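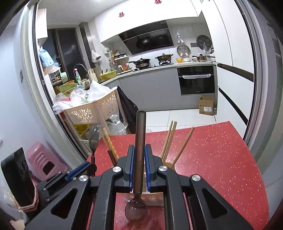 Adhiambo Mosoti asks whether plastic serving spoons can go through a dishwasher's sanitize cycle when there is no material code on them. Mine are translucent brown, bought loose, no markings. The Jallamard under my counter reaches 80 C on sanitize. Two spoons came out of the last load with a slight bend in the handle. Is that the cycle, or did I load them wrong? I also have wooden chopsticks in the same drawer and would like one rule for everything.

**Nattawut Suksawat**

Probably both. Many clear and tinted plastics soften well before they melt, and a long thin handle bends under its own weight if it is held at an angle. Without a code you can't look up the limit, so use the 56 C program and skip heated dry. Top rack only, flat, bowl down. The heating element on most machines is under the bottom rack.

One rule won't cover the chopsticks. Bare wood swells and the grain lifts - wash by hand, dry standing up.

**Urka**

I run everything on hot and never had a problem.

**Gadelard**

Depends what "everything" is. Polypropylene usually takes it, polystyrene often doesn't, and the two are hard to tell apart once tinted. A rough check is to float a broken piece in plain water: polypropylene floats, solid polystyrene sinks. It won't identify anything else for certain.

As for the bent ones, you can try warm water and a flat weight, but I would replace them. If there are fine cracks near the neck, throw them out.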